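## 6. Running the Board Demonstration for Visitors

Section 6 applies to staff at the Mevstead site who present the Semaan two-arm system on open days. Complete the start-up checks in Section 5 before admitting any group.

1. Lay the white task board flat on the textured mat, within reach of both arms.
2. Set out the blue parts according to the Plestach layout card.
3. Confirm that the arm cables can move freely. 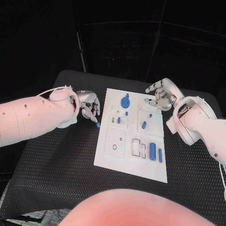

4. Admit no more than 12 visitors at a time and ask them to stay behind the floor line.
5. Select **Visitor Mode** on the Forkico console and press **Start**.

> **Caution:** Do not reach over the board while either arm is powered. Press the stop button first.

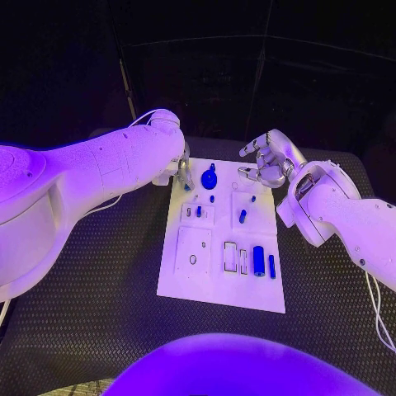

*Figure 6-2. Both arms at the task board under violet light.*

6. Allow the program to finish before taking questions. One session lasts 6 minutes.
7. If a part falls, press **Pause**, wait for the arms to stop, and return the part to its place.

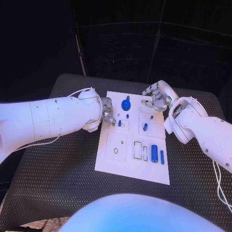 8. Press **Home** at the end of the session and record the run in the log.

**Note:** Finger joints must be inspected every 3,000 cycles. Report error code 263 to the site office before the next group enters.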